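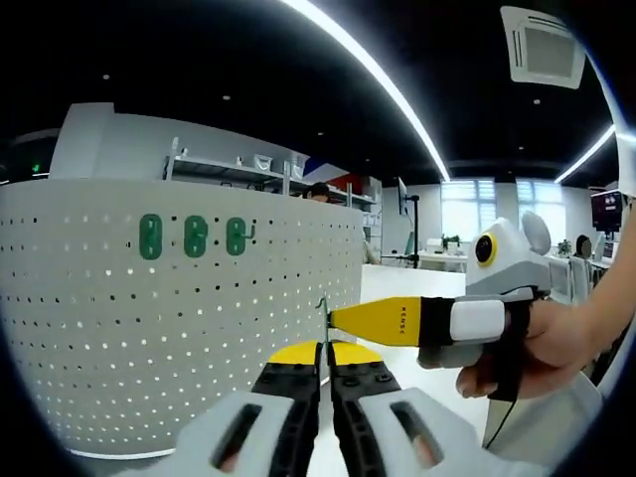
Thin green wire hook, held upright.

Looking after consoles, controllers and discs at home

Dust
Most consoles pull air in at the sides and push it out at the back. Leave a hand's width clear all round and don't stack anything on top. Once a month, switch off at the wall, let the console cool and go over the vents with a soft, dry paintbrush. A vacuum cleaner held a little way off will catch what comes loose. If you use canned air, keep the can upright and give short bursts.

My Lestano sits in a TV unit with a solid back, and it ran loud all through August. I cut a hole behind it, 138 mm across, and the fan is quieter now. Measure the plugs before you cut, as some of them are wider than you'd think.

Sticky buttons
Take the batteries out or unplug the controller. Dampen a cotton bud with isopropyl alcohol, squeeze it against the side of the bottle and work round the edge of the button, pressing it as you go. Change the bud when it turns brown. Leave the controller for an hour before you use it. Keep alcohol off painted shells and rubber grips - it can lift the finish on both. For those, a cloth with a drop of washing-up liquid is enough.

Thumbsticks that have gone tacky are usually cheaper to replace than to rescue. I paid 540 pence for a pair of caps from Kurup, and they push on without tools.

Discs
Hold them by the edge. Wipe from the middle outwards in straight lines with a glasses cloth. Toothpaste does more harm than good, whatever your cousin says, and so does furniture polish.

Old cartridges
Wipe the contacts with a barely damp bud, then a dry one. Don't blow on them. Annelies Aebischer wrote in to say that a clean white pencil eraser works on the stubborn ones, and I have tried it on four of mine with no trouble. Brush the crumbs out afterwards.

Cables
Label both ends. Masking tape folded over into a flag and written on in biro will do. Coil long leads loosely and fasten them with hook-and-loop strips, which are kinder than wire ties and can be undone when you move things. I keep the spares in Usetti shoe boxes, one for power and one for video.

Headsets
Foam ear pads can usually be washed by hand in lukewarm water and dried flat on a towel, away from the radiator. Imitation leather ones only want wiping. Maja Szczepańska puts a pair of Purico cotton covers over hers and washes them every Tuesday with the tea towels.

Batteries
Take them out of anything going into the loft. I opened an old handheld after roughly 9 years and the springs were green. White vinegar on a bud shifted most of it, but one contact had gone right through.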